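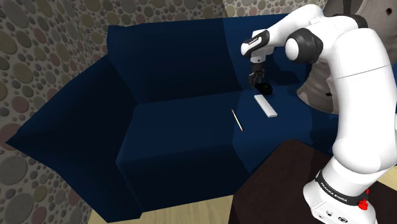 How to make Sorkora lamb stew at home

I learned this stew from my friend Wajid Afridi, who cooked it for us one evening in November. It needs time, but the work is easy.

You need 700 g of lamb shoulder with the bone, 160 g of dried chickpeas, two onions, 8 cloves of garlic, one spoon of cumin, salt and 1,000 ml of water.

Put the chickpeas in cold water the night before. In the morning drain them.

Cut the lamb in big pieces and salt it well. Brown it in a heavy pot with a little oil, a few pieces at a time. Take the meat out and cook the onions in the same fat until they are golden – please do not hurry this part.

Add the garlic and cumin and stir for one minute. Return the meat, then add the chickpeas and water. Cover and cook on low heat for two and a half hours. If the chickpeas are still hard, give them up to one hour more.

Taste for salt at the end. We eat it with flat bread and raw onion, and the next day it is even better.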